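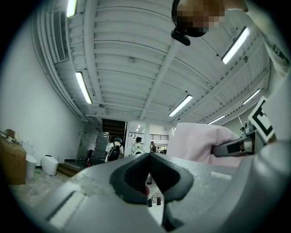 Writing a death notice: notes for week two

A death notice is usually written by somebody who has hardly slept, on a kitchen table covered in forms, with the telephone going every few minutes. Please keep that person in mind all through these notes, because most of what goes wrong in a notice comes from tiredness and very little of it from bad writing. I always suggest starting from something small you can put your eyes on. Take a soft pink cloth, bunched up in loose folds like the one shown with these notes, and suppose it had been somebody's duster or headscarf for years. Write one plain sentence about the person who used it, and you will find the second sentence comes more easily than if you had begun with "It is with great sadness". You may well cross the cloth out later on, and that is quite all right.

What goes in first

Full name, then the name people really used, if it was different. Then the age, the place of death if the family is happy to give it, and the date. I know this feels cold when you are writing about your own mother, but a reader running a finger down the column is looking for a name and a town, and they need to find both before anything else. Put a married woman's earlier surname in as well. Old school friends may know her by no other.

The family list

Do please take your time over this part. It is where feelings get hurt, and I have known a missing stepson cause more upset than a wrong date. Write the list out by hand before you type it, and read it over the telephone to one relative from each side. Decide early whether partners go in brackets, and then do the same for everyone. Those who died before the person come after those who survive, unless the family has its own custom, in which case follow the custom.

"Survived by" and "leaves behind" are both perfectly good. "Loved by" is warmer, and handy when the family is a complicated one – it lets you include a neighbour or a former wife without having to explain anybody.

The life itself

You will have far too much or nearly nothing. If it is too much, keep the work, the one or two things they loved doing, and where they lived. If it is nearly nothing, ask people what the person did on an ordinary morning. We tried this in April with the Rumach group and the answers were lovely, all allotments and crosswords and feeding other people's cats.

Be a little careful with "never complained" and "would do anything for anyone". They may be true, but they have been said of so many people that the eye slides past them.

Length and cost

The Dalo prints family notices by the line, so ask for the price before you fall in love with your draft. For the longer kind that goes on a memorial page, the limit at Prarkance is 3000 characters with spaces, which sounds generous until you have listed the grandchildren.

Funeral details

Time, place, flowers or donations, and whether everyone is welcome afterwards. Check these against the funeral director's letter, not against memory.

For next time

Please bring a draft notice for a made-up person, and spend no more than 30 minutes on it. We meet again on 20 May 2019, in the upstairs room at Zou, and there will be tea. Bring a pencil too, as we shall be swapping drafts and marking each other's family lists.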